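4.2 Lesespuren auf Holz: Tischoberflächen als Quelle

Besonders ergiebig wurde unsere Untersuchung dort, wo wir sie anfangs gar nicht geplant hatten, nämlich bei den Tischen. Im Lesesaal Lusar werden seit Jahrzehnten dieselben Arbeitstische genutzt, und wer sich einmal mit Streiflicht über eine solche Platte gebeugt hat, möchte kaum wieder aufhören! Druckspuren von Bleistiften, feine Bögen von Zirkeln, matte Stellen, an denen Unterarme lagen: All das lässt sich kartieren und mit den Sitzplänen des Hauses abgleichen. Insgesamt haben wir 79 Platten aufgenommen und dabei 200 Einzelspuren einer Schreibhandlung zuordnen können.

Helle Hölzer erwiesen sich dabei als dankbarer, als die ältere Literatur vermuten lässt. Zwar dunkeln sie ungleichmäßig nach, doch gerade diese Unterschiede machen sichtbar, wo lange ein Buch, eine Schreibunterlage oder eine Lampe gestanden hat (vgl. die Farbreihen in Abschnitt 3). Abb. 3 zeigt eine helle Holzfläche.

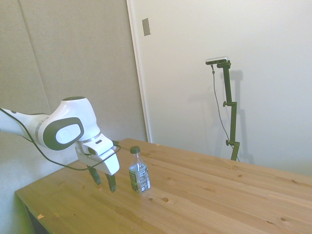

Abb. 3: Tisch aus hellem Holz, darüber ein weißer Roboterarm mit geöffnetem Greifer.

Bei den dunkel gebeizten Tischen aus dem Bestand Erkano liegt der Fall anders. Die Beize überdeckt die Farbunterschiede fast vollständig, hält dafür aber Kratzer erstaunlich scharf fest. An einem Fensterplatz fanden wir eine ganze Folge kurzer, paralleler Striche, die wir zunächst für Transportschäden hielten. Erst der Vergleich mit der Sammlung Andura brachte uns auf die richtige Fährte, denn dort treten solche Striche stets rechts vom Sitzplatz auf, genau da, wo Federn abgelegt und abgestreift wurden. Für uns war das einer der schönsten Momente der gesamten Erhebung.

Offen bleibt die Datierung. Überschneidungen zweier Spuren erlauben immerhin eine relative Abfolge, und an einigen Platten ließen sich so 3 Nutzungsphasen trennen. Ob diese Phasen mit den Umbauten des Lesesaals zusammenfallen, prüfen wir im folgenden Abschnitt anhand der Ausleihbücher.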